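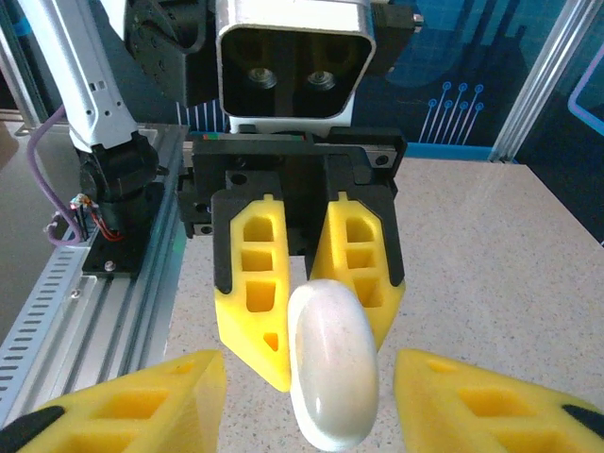 Udari Opens Orders for the Esitz, a Pair of White Earbuds in a White Case

KELLSIDE, 2020-02-08 – Udari today opened orders for the Esitz, its second set of wireless earbuds and the first that the company is willing to talk about at parties. The earbuds come in white. The charging case also comes in white. A survey of 2251 customers asked what other colors they would like, and the replies were so varied that Udari decided to leave the matter alone.

The case took up most of the work. It is glossy, with softly rounded corners and a domed lid on a hinge, and both earbuds sit in the cradle under it. The lid went through a long series of drawings before the design team agreed on how round was round enough.

"We wanted something that feels nice to turn over in your hand during a long phone call," said Yulan Gu, head of design at Udari. "I have been turning one over since last March. My colleagues have asked me to stop."

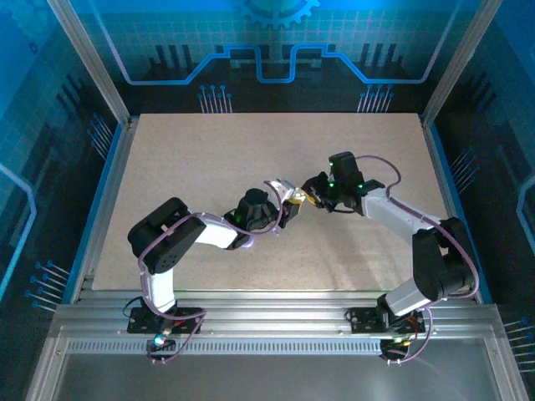
The company's first set, the Srithong, had a flat case that slid easily into a pocket and just as easily behind a couch. Udari's support desk took 620 calls about missing cases, a number Bimla Tiwari, who runs the desk, describes as "a lot of couches." The Esitz is plumper, and the support desk is cautiously hopeful.

Buyers of the Srithong also found the lid hard to open with one thumb. Udari has widened the lip and softened the hinge.

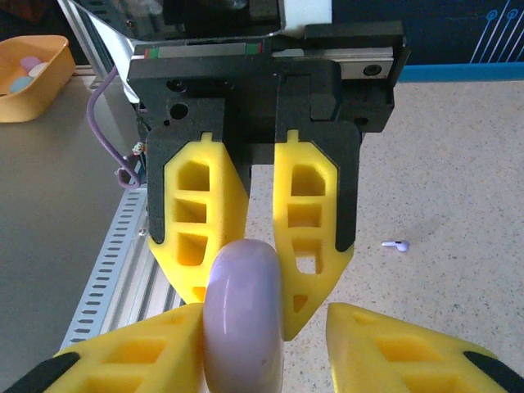 Replacement parts will be sold from the first day. A single earbud can be ordered by itself, left or right, and so can an empty case. Customers who have lost both earbuds and the case are invited to think of this as buying a new set.

"People lose the left one more often," said Sizwe Makhubela, parts manager. "I have theories. The press office has asked me to keep them short, so I will keep them to myself."

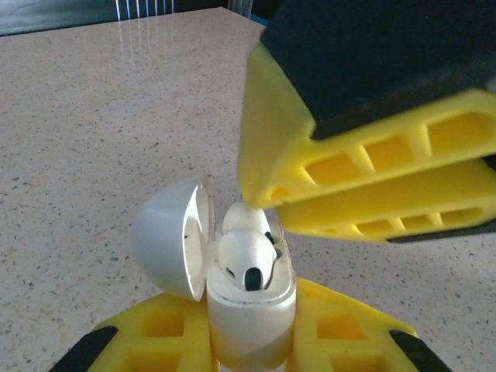 Price and Availability

The Esitz ships in March from Udari's online store and from the company's shop in Kellside, which will have up to 455 sets on the shelf for the opening weekend. Each set comes with 2 pairs of spare ear tips and a charging cable. The price is the same as the Srithong's.

About Udari

Udari makes small audio products in Kellside and has done so for long enough to own a sign. Press contact: Graça Vilela, Udari press office.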